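Notes pour dimanche - version à dire debout, ne pas lire mot à mot. Respirer avant de commencer, j'ai toujours tendance à partir trop vite !

**Ouverture (2 minutes, pas plus)**

Bonjour à tous, merci d'être là un dimanche. On m'a demandé si les machines savent enfin faire le ménage et les bricoles d'atelier à notre place. Ma réponse courte : un peu, lentement, et surtout quand on leur a tout montré à la main. La réponse longue va prendre 30 minutes, installez-vous.

Demander à la salle : qui a déjà plié une serviette aujourd'hui ? Et qui y a réfléchi en le faisant ? (Laisser lever les mains.) Maintenant, qui s'est déjà retrouvé assis par terre à s'occuper du pied d'une table, avec des câbles partout ? C'est le genre de travail que j'ai envie de confier à quelqu'un d'autre.

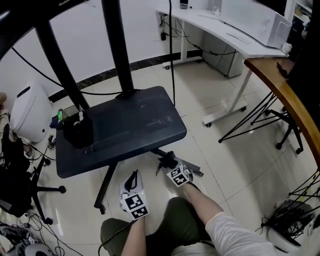
*Club Yule - robotique du quotidien - rencontre du 14 juin 2026*

Le meuble, donc. Un pied de table, pour un programme, c'est pénible : c'est noir sur noir, il y a des roulettes, et les deux mains ne font pas la même chose. Nous, on tourne le poignet sans y penser. Les cubes à damier posés sur les mains servent à retrouver leur position, et c'est grâce à eux qu'on peut garder une trace propre du geste. Sânziana Căpraru dit que la moitié de son métier consiste à regarder des gens travailler, l'autre moitié à comprendre pourquoi ils ne font jamais pareil deux fois. (Pause, elle sera au deuxième rang, lui faire signe.)

Passer ensuite au linge. C'est mon sujet préféré, alors se surveiller ! Une boîte garde sa forme quand on la prend. Une serviette, non : on attrape un coin, l'autre disparaît dessous, et tout le plan est à refaire. Sur le projet Kanetau on a enregistré 893 essais de manipulation de textile. Brayden Thibodeau en a gardé 130 après tri. Les autres restent utiles pour étudier les erreurs, mais je ne les montrerais pas à ma mère. 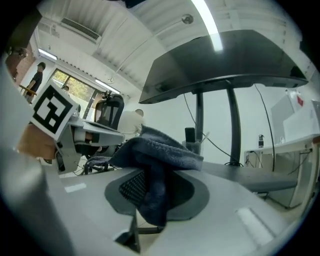 Et puis il y a la question du temps. Chez Willoritz, on m'a fait une démonstration très jolie, avec un linge bien à plat sur une table bien vide. J'ai demandé si on pouvait le jeter en boule à la place. Petit silence... Dougal Rutherford a fini par accepter, et on a tous attendu, attendu, puis on est allés prendre un café. Je ne me moque pas, il y a cinq ans je n'aurais même pas posé la question. Mais quand quelqu'un vous vend une machine pour la maison, apportez votre propre torchon.

Si Valquíria Leite est dans la salle, lui laisser la parole sur l'atelier Rukside : tri des pièces, rangement, visserie. Là-bas ça marche mieux, parce que les bacs ne bougent pas et que personne ne pose son manteau dessus.

Mon pronostic, puisqu'on va me le demander : le rangement simple en atelier, oui, dès maintenant. La vaisselle, par morceaux. Le linge en tas, encore de la patience.
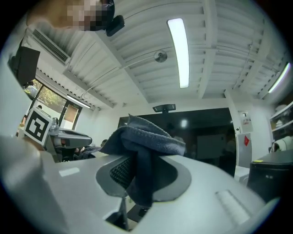 **Questions probables**

- *Combien ça coûte ?* Renvoyer vers Gillespie Galbraith, il a les devis et moi je dis des bêtises sur les prix.
- *Et les emplois ?* Prendre le temps, ne pas répondre en une phrase. Parler de l'atelier Rukside si Valquíria ne l'a pas fait.
- *On peut essayer ?* Oui, prochaine séance en octobre, inscription auprès de Sânziana.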